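Call for illustrators: the Hevdale pattern book

Stevby is putting together its second group coloring book and is looking for people to draw pages for it. You do not need to be a professional. The first book had pages from retired sign painters, a dental hygienist and a lot of high school students, and we would like the same sort of mix again.

The theme is houses on one long street. Each contributor gets the same blank house front (door, two windows, roofline) and fills it however they like. Line art only, black on white, no gray shading. Lines should be thick enough to color up to with a regular marker. Please keep lettering out of the drawing, as the book will also be sold to readers who don't use English.

We have room for 200 houses. For the first book we received 1,021 entries, so please don't be discouraged if yours isn't picked. Adoración Tejada and Hakim Nasution make the selection, and they look at the drawings without names attached.

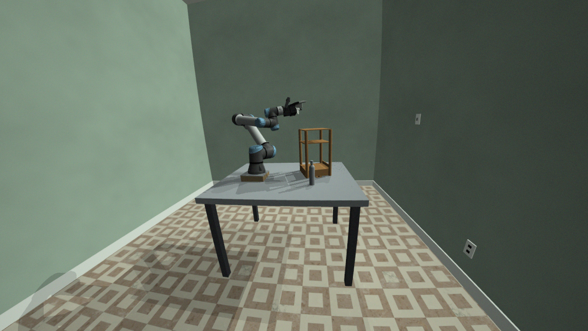 Contributors whose house is used receive 5 printed copies and a flat fee, paid when the book goes to the printer. You keep the rights to your drawing. We ask only for permission to print it in this book and on the fold-out poster that goes with it – any other use would need a separate agreement with you.

How to take part

Write to Parisa Asadi at Stevby and ask for the house template. It comes as a PDF for drawing by hand and as a layered file for drawing on a tablet. Send back a scan at 600 dpi or the finished layered file. Phone photos of paper drawings can't be used for print. You may send up to 5 houses, each as a separate file with your last name in the file name.

Include your full name as you want it credited, your mailing address, and one or two sentences about yourself for the back pages. If you are under 18, a parent or guardian has to sign the form that comes with the template.

Drawings are due in July. Everyone gets a reply, including those we can't use.

We also need one person to join the outlines where the houses meet, clean up stray marks and prepare the pages for print. It is a paid part-time job and can be done from home. You should be comfortable with vector software and have laid out at least one printed book. Send a short letter and two samples to Banafsheh Karimi, who can also answer questions about hours and pay.

Posted 2022-11-18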